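**What should we prepare before a group visits a robot laundry demonstration?**

posted by Emília Šťastný, 11/03/2021

Hello to all. I organize one visit per season for our sewing and mending club in Erness, and this time the members voted for the open day at Ganari, where they show robot arms that fold clothes. We are 12 persons, most of them retired, two with walking sticks. I have never been to an event of this type and I do not want to arrive like a tourist with no plan.

My doubts are these. Is it possible to bring our own garments for the robot to fold? The invitation says "bring something soft if you wish" and nothing more. How long does one demonstration take? And is it interesting for people who know cloth very well but know nothing about computers? One of our ladies has already told me she can fold a shirt in four seconds and will not be impressed.

I would also like to know if there are chairs. I wrote to them two times and received only the automatic message with the parking map.

Thank you in advance for any advice.

---

**Washington Toledo**

Parking map is wrong by the way, the entrance is from the Rurncombe side now. Chairs yes, but not many. Go early. We went at the end and the coffee was finished.

---

**Nazareno Sartori**

Dear Emília, I visited Ganari last November with the evening class from the Pongsiri school, where I teach tailoring, so I think my experience is near to what you need. Excuse my English, please, I write it slowly.

About the garments: yes, you can bring them, but choose with attention. They accept T-shirts, shirts of thin cotton, leggings and small towels. They did not accept a wool coat from one of my students, and also a silk scarf was refused very politely. It is better that each person puts a paper with the name inside a bag, and that you keep the bags together. We did not do this and at the end there was a long discussion about two equal navy T-shirts.

About the time: I cannot give you one number. The session with the explanation was less than one hour in our case, and a big part of it was questions. The arms are slow if you compare with a hand that has folded all its life. Your lady with the four seconds will win, and I recommend that you let her say it, because the young engineers enjoyed very much when my students criticized them. They asked us how we find the shoulder seam with the fingers, and why we smooth from the middle to the outside. For people who know cloth this is the best part of the visit.

The talk at the beginning was too long for my taste. They told us the workshop has made 3000 practice folds with the present grippers, and that of a first group of 900 they threw away the notes and started again with the table at another height. I wrote this down, but I do not know if it will be important for your club. If somebody gets tired, there is a bench in the corridor — a hard one, but it has a back.

What I would look at, in your place, is the way the arms come to the cloth. Dark clothes are a good test for this, because from a distance one black layer looks the same as another. Ask to stand close to the table, as permitted by the person in charge, and ask also to see how the grippers take the end of a long piece. From the second row you will see only backs.

Folded things on the left, and a long black one under the grippers in the second:
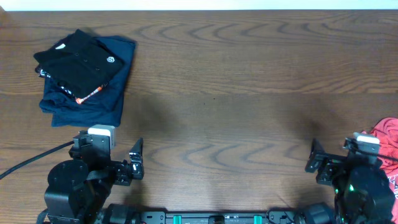
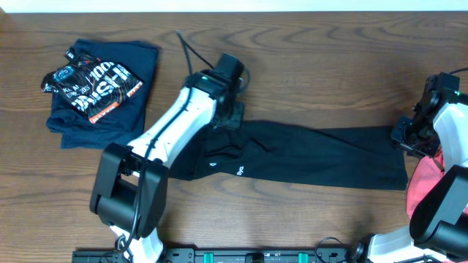 For the members with walking sticks, ask for the ground floor room when you confirm. The other room has a stair of stone and the handle is only on one side. Also there is a line on the floor that visitors must not pass while the arms are moving, and the staff are strict with it. My students found this exaggerated, but I agreed with the staff.

One more thing. They give a sheet at the exit where you can write comments, and there is little space on it. I suggest that your members decide two or three comments in the club before, for example about collars and buttons, and write them in clear letters. We wrote ours in a hurry on the bus and I forgot to send them until after Christmas.

If you need the telephone of the person who receives the groups, write to me in private and I will look for it. It is not the same number as on the invitation.

---

**Tassanee Bunnag**

I agree with the bench being hard. I want to add that the entrance was free for us, but they ask 800 for the guided lunch, and you must pay it in advance for the whole group also if somebody does not eat. We took sandwiches and sat outside, there is a low wall near the gate. For the garments, please wash them without softener. The lady at the desk asked us about this and we did not know what to answer.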